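Achterberg project: manipulation data and evaluation
Minutes of the February working meeting
Start 2:00 p.m.

1. Minutes of the previous meeting

Approved with one correction. Under item 4, the held-out set should read "held out by store" where it says "held out by shelf."

2. Matters arising

2.1 The Gudden export script now writes hand keypoints and head pose to a single file per episode. Old exports have been regenerated. Anyone still holding a local copy from before the change should delete it.

2.2 The labeling guide has been updated for "regrasp." A regrasp is now marked only when contact is lost with at least two fingers. Partial slips go under "adjust."

2.3 Access to the Fimidel cluster is still limited to overnight jobs. No change expected before the next meeting.

3. Head-view human data as pretraining for the two-arm policy

3.1 Arlo Lindqvist presented the results. The question is whether first-person recordings of people handling small retail goods can replace part of the teleoperated data used to train the Rorkik two-arm policy. The human set used for this round has 3,071 episodes after filtering. The teleoperated set has 2,000.

3.2 The human episodes are in-store stationery tasks: picking from trays, grouping by type, sorting in a basket, returning to shelf. They were selected for dense clutter and for items that are close to each other in size and shape. Erasers in paper sleeves make up a large share. They are rigid enough to grasp by the edge, but the sleeves differ only in print, so the policy has to use appearance to choose and geometry to grasp.

3.3 Basket sorting was discussed first, as it is the subset with the most two-handed contact.
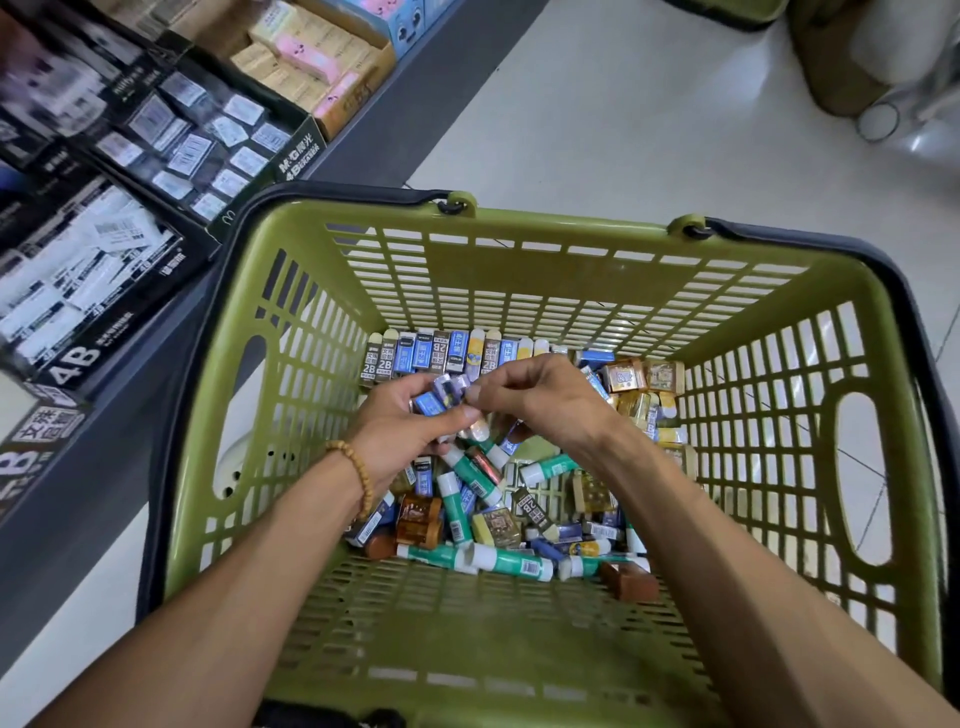
Fig. 1. Basket sorting, head view. Both hands on one cluster of packaged erasers; glue sticks and other erasers in the pile.

3.4 The segmentation model has trouble with this subset. When both hands close on the same group of packages, the mask merges the group into one object in a large part of the frames. Arlo's approach is to stop asking for instance masks during contact and to carry forward the last clean mask from before the hands arrive. This loses any item first exposed by the motion. For pretraining the loss is acceptable. For evaluation it is not, and the evaluation clips will be masked by hand.

3.5 Wrist pose is recovered from the head view alone. Errors are largest when the forearm is foreshortened, which is common over a basket on the floor. A correction using estimated forearm length was tried. It helped on reach and made no difference on grasp.

3.6 Results. The policy pretrained on human data and fine-tuned on 961 teleoperated episodes matched the policy trained on all 2,000 teleoperated episodes on single-item picks. On two-handed regrouping it was still behind. With human data only and no fine-tuning, the policy moved the correct arm toward the correct region but did not complete grasps at a useful rate. The full table is in the shared folder.

3.7 It was asked whether the gain could come from the visual encoder alone. Arlo has one ablation with the encoder frozen and the action head reset. Most of the gain on item selection remains and most of the gain on grasp timing is lost. The ablation was run with a single seed and should not be quoted outside the group.

4. Shelf picking and the holding hand

4.1 The second subset differs in that the hands have separate roles. One hand picks while the other holds what has been collected. The current action space has no good way to express this. The holding hand is nearly still, but its grip is loaded and its opening changes as items are added.

4.2 The retargeting step maps thumb and finger distance to gripper width. For a fanned bundle this gives a width that is correct for the bundle and wrong for the next item. A parallel gripper cannot add to a fan without releasing it. Two options were put forward: drop the holding segments from the action loss and keep them for the visual loss only, or relabel the holding hand as a container and let the policy place into a tray at that position.

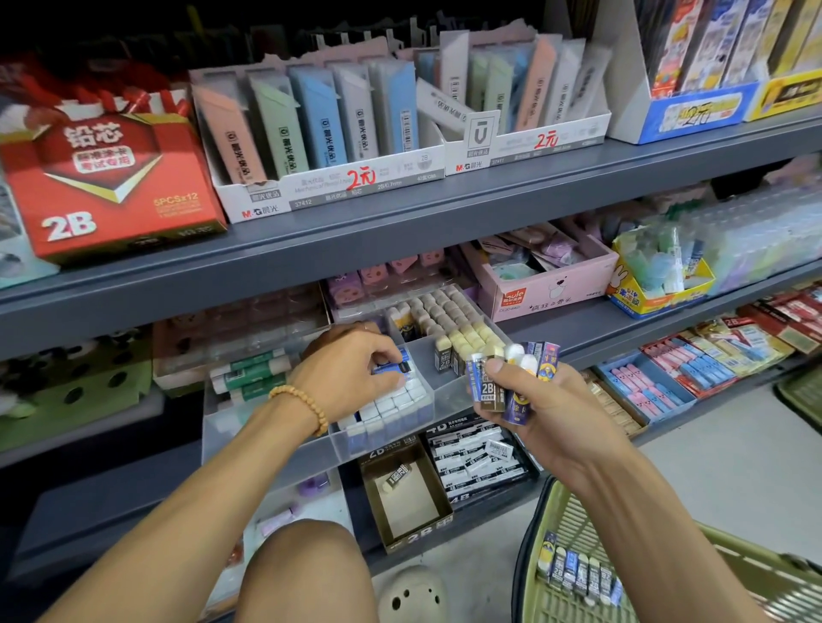 Fig. 2. Shelf picking from a divided tray. Left hand picking, right hand holding a bundle.

Arlo Lindqvist said that relabeling the hand as a container would teach the policy to place items in mid-air, and that he would rather lose the action labels than correct for that later. In his view the visual loss alone should carry most of the value of these segments, as the picking hand is labeled normally throughout.

4.3 After discussion the first option was preferred. The second will be kept as a side branch and tested only if the first shows a drop on tray picks.

4.4 The filter for this subset leaves 1,204 shelf episodes. These are included in the total under 3.1 and should not be added to it in the write-up.

4.5 Text on packaging. The grade printed on the sleeve (2B or 4B) is often partly covered by fingers. Instructions that name the grade will be limited to episodes where it is readable before contact — the check can be done from the carried-forward masks.

5. Actions

5.1 Rerun the frozen-encoder ablation with more seeds. Arlo.
5.2 Remove holding segments from the action loss and retrain overnight on Fimidel. Arlo.
5.3 Hand-mask the evaluation clips for basket sorting. Labeling group.
5.4 Add "hold" as a label separate from "grasp" in the guide. Labeling group.
5.5 Circulate the results table with the seed count shown in each row. Arlo.

6. Any other business

The name of the export folder still has a space in it and breaks the loader on two machines. To be fixed with the next Gudden release.

Meeting closed 3:25 p.m.

Recent items
Achterberg labeling guide: regrasp and adjust
Gudden export format, change notes
Fimidel overnight queue: how to submit
Rorkik two-arm policy: evaluation protocol
Minutes of the January working meeting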